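Pre-Dive Equipment and Boat Inspection - Kallow Dive Charter
Vessel: Flilside
Inspected by: Stijn Goossens
Date: 11 February 2025

1. Cylinders, visual and hydro stamps
Result: Pass with comment
All rental cylinders are within test date. Cylinder 168 has surface rust under the boot. Remove boot, brush, recheck before next fill.

2. Regulators
Result: Pass
Intermediate pressure held steady on each set. Mouthpiece on set 695 is bitten through - replace.

3. Buoyancy compensators
Result: Fail, one unit
Inflator button on the medium Brunell jacket sticks when pressed fully. Tagged and taken off the rack. Do not rinse and return to service; the valve needs to be stripped.

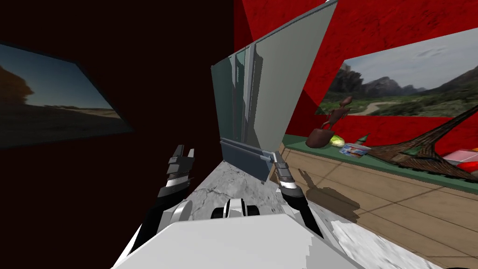
4. Emergency oxygen
Result: Pass
Contents gauge reads 1,430 psi against 1,582 psi at the last check. No leak found at the valve with soapy water. Masks sealed and in date. Recheck the gauge in March.

5. Radio and recall signal
Result: Pass
Radio check with El Sherbiny Marina answered on first call. Underwater recall tested at the dock only.

6. Ladder and tag line
Result: Pass with comment
Lower ladder pin is worn but still locks. Tag line float has faded and should be repainted or swapped.

7. First aid kit
Result: Fail
Trauma shears missing. Saline expired. Restock both before the next trip.

Open items: 3 and 7 must be closed before guests board. Items 1, 2 and 6 can be closed at the next service - initial each line when done.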